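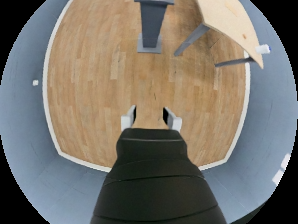

From: Yen-ting Yau
To: cell-planning list
Date: 13 Jul 2026
Subject: Re: Second arm, simulation seats and the October order

Replies inline. I have trimmed the parts already settled.

> We have the Hivusis quote for the second arm and it is valid for
> 16 weeks. Can we place the order now and sort out the layout
> once it arrives?

I would prefer not to. The Hivusis price covers the arm, the controller and the two-finger gripper. It leaves out the pedestal, the floor fixings and the cable run. Last time those were bought separately and late, and the arm stayed in its crate for 17 days. The layout should be fixed in simulation first, then ordered as one package.

> What is still missing from the simulated room? I thought it was
> done when the table went in.

The room, the table and the pedestal are modelled. The following are open:

- Table height. The model uses the Furnival catalogue figure. Someone needs to measure the real one, with its feet on.
- Wrist camera lens. The wide lens takes in a lot of the room, but it bends straight edges badly near the rim. Visent can supply a narrower one on the same mount. I have asked for both to be priced.
- Gripper fingers. We have only run the standard pair. If the longer pair is wanted, the clearance checks at the table edge must be repeated.

> Do we need to pay for more Makix seats? The current two are idle
> most afternoons.

Two seats are enough for drawing. The cost is in the batch runs, which are billed by the hour. I have put 300 hours in the plan. If the lens changes, the camera runs have to be done again and that figure will not hold. I have not added a reserve for this and would like views on whether we should.

> Finance want one number for the pedestal and fixings.

2544, excluding VAT, including delivery to the ground floor. It assumes the square base plate and four anchors into the slab. It does not include lifting the floor covering. If the site manager wants the boards kept whole we need a spreader plate, and I have no price for that yet.

> Could the arm go on the table and save us the pedestal?

It was looked at. The table is not stiff enough at full reach, and the arm's base would use up the working area. A heavier table costs more than the pedestal.

Dates: the order has to be raised in October to fall in this budget year. Working back, I need the table measurement and a decision on the lens before the end of this month. Please send the measurement in millimetres, to the top surface, at all four corners.

The Visent prices will go to the list when they arrive.

Yen-ting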